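How to Run a Tabletop Robot Demo for an Open Day

Posted in Guides, updated November 2020

We open the lab at Wostance to visitors twice a year, and most of the people who come have never stood near a working robot arm. These are the steps we follow for the dish demo, the one where two grippers move bowls and plates around a table. It should work for any two-arm setup. Ours runs on the Avano control software, so a few menu names may differ from yours.

What you need

A table with a clear top
A pair of arms with two-finger grippers, already calibrated
Light plastic bowls and plates in different colors
Floor tape
A printed card with the running order
2 people, one to talk and one at the stop button

Step 1. Pick the dishes

Use plastic, and use colors that visitors can name from the back of the group. "Watch the blue one" is easier to follow than "watch the second one from the left." Thin rims are easier to grip than thick ones. Clear and tinted plastic looks good under the lights but can confuse a depth camera, so test every piece before you put it in the set. We dropped a clear glass-look bowl from ours in May after it failed the same pick all morning.

Step 2. Set the table

Leave the middle of the table open. Put the dishes you are not using yet off to one side, where the arms will not sweep over them. Nested bowls should go widest at the bottom if you plan to have the robot take from the top.

Mark the start position of each dish with a small pencil tick. You will be resetting the table many times, and a bowl that starts an inch off can spoil the grasp.

Step 3. Slow everything down

Set the arm speed to 50 percent of what you normally use. Fast motion makes people step back, and it also makes the task hard to follow. In Avano the setting is under Motion, then Session Limits. Save it as its own profile so it does not change your regular work. Our profile is called Sandoval, after the building we used to be in.

Run the full sequence 7 times in a row at the new speed. If any run fails, fix the cause and start the count again.

Step 4. Mark the visitor line

Tape a line on the floor well outside the reach of the arms. Measure with the arms fully extended, then add a long step. Keep bags and coats behind the line too. If other stations in the room will be running at the same time, tape those first — visitors tend to back up while they are looking at something else.

Step 5. Run the demo

Say what the robot is going to do before it moves. Then start the sequence and stop talking until the dish is in the air. Jong-dae Ki, who leads our tours, holds off on questions until the arms are parked, and groups seem fine with that.

The lift is what people want to photograph. If your software allows it, add a two-second hold while the dish is over the table.

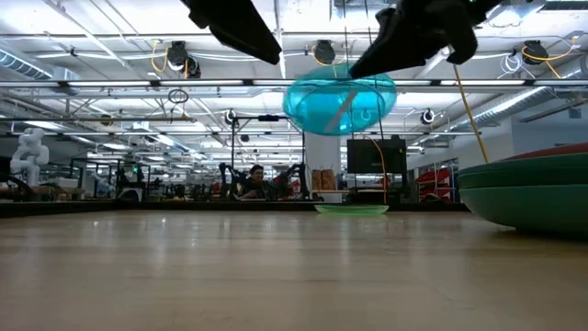 The grippers holding a cyan bowl above the green plate.

Step 6. Reset between groups

Park the arms, press the stop, and only then reach onto the table. Put each dish back on its tick and wipe off fingerprints with a dry cloth. Release the stop once your hands are clear.

If a dish drops

Leave it. Park the arms, explain that the grasp failed, and reset. Last time we had 385 visitors through the room, and the drops got more questions than the clean runs. Write down which dish it was and check the grip width after the group has left.

The running order card and a blank reset sheet are in the Ciltau folder on the shared drive.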